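**Marble for a kitchen table – worth it or not?**

**pell_north** – Apr 19, 2019

We are replacing the kitchen table and my wife wants white marble. I want something I don't have to think about. The showroom in Sodcombe quoted us 1106 for a top, polished, plus 90 for delivery. They also have a honed one for a bit more. We have two kids, we drink a lot of coffee and we cook with lemon and vinegar most nights.

Has anyone lived with one for more than a year? Would you buy it again?

**gritstone**

Seven years with polished white marble. I would buy it again, but you need to know what you're getting. It will etch. Etching is not a stain, it is the acid eating the polish off, and sealer does nothing for it. If you look across ours toward a window you see dull rings all over it. From straight above you mostly don't.

Veining matters more than people think. A top with gray running through it hides a lot more than a plain white one.
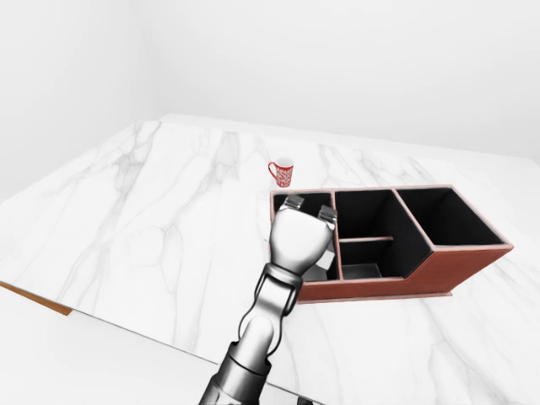
*Gray veins in a white top, red and white mug at the back.*

Pick the actual slab in the yard if they let you. The sample square tells you very little.

**dovetail_ken**

I'll disagree with gritstone. I had it for two years and sold it. Tomato sauce left overnight made a mark I never got out, and I tried a poultice twice. With kids I'd go for quartz or just a wood top you can sand.

Also ask what holds it up. Stone is heavy and a lot of table bases are made for wood tops. Mine rocked from the first day.

**pell_north**

The base is wood, angled legs. Like this style:

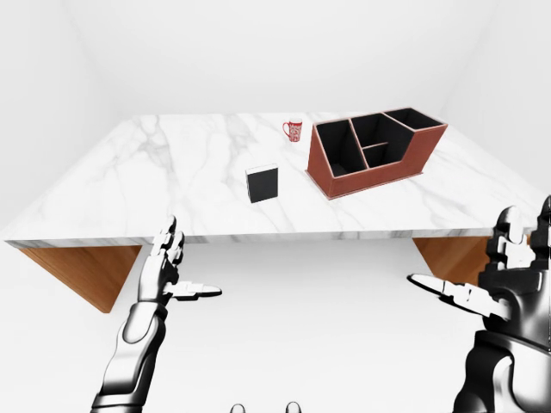
*White marble top, wood supports underneath.*

The shop says the legs are rated for it, but I didn't see that written anywhere.

**dovetail_ken**

Get it in writing. And ask if there is a frame or a plywood sheet under the stone. If the slab is only resting on four points I wouldn't let anyone lean on the end of it.

**oriel77**

I do this for a living, mostly counters, some tables. A few things.

Sealing – I use the Previco penetrating sealer. Wipe on, wait, wipe off, do it again the next day. Put a few drops of water on the top every September or whenever you remember. If they soak in and leave a dark spot, seal it again.

Etching – ken and gritstone are both right. It depends on whether marks bother you.
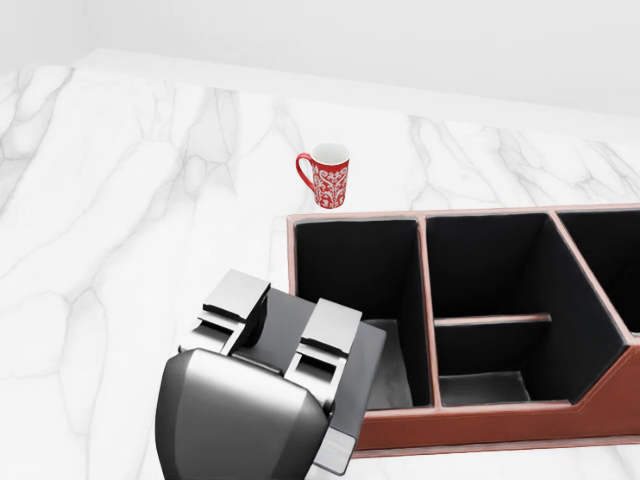 Honed is the better choice for a family table. The acid still reacts with it, but the surface is already matte, so the marks don't jump out. A polished top can be honed later. I charge 238 for a table that size on site. Going back to polished costs more, I charge 455, and most people don't bother.

**gritstone**

Didn't know you could have it done on site. Is it messy?

**oriel77**

It's a wet process, so there's slurry. I tape plastic over the floor and walls. Half a day. Open the windows after.

**marrow_lane**

Not a fan of the Previco stuff, it left a haze on mine. I switched to Plolance and had no trouble.

**oriel77**

Haze is nearly always sealer left to dry on the surface. Put on a fresh coat to soften it and buff it off right away. Plolance is fine too.

**pell_north**

Thanks, this helps. Asked my wife and she is OK with honed. What should we do day to day? Our list so far:

1. Wipe spills right away, lemon and wine first.
2. Dish soap and water only, no vinegar sprays.
3. Coasters or a tray for glasses and mugs. 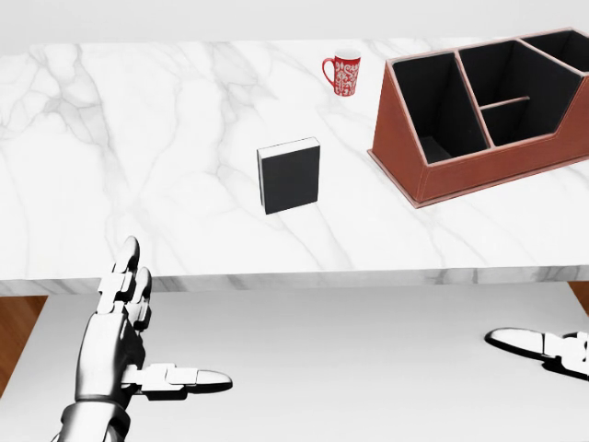 4. Trivets for pans.
5. Check the sealer once a year.

**oriel77**

Good list. Add felt pads under anything that lives on the table, and keep powdered cleaners off it.

**dovetail_ken**

Still say quartz. But if you're going ahead, try Kalniņš for the slab before you sign with the showroom. They cut to size and will let you walk the yard on weekdays.

**pell_north**

Will call them Monday and ask about the base too.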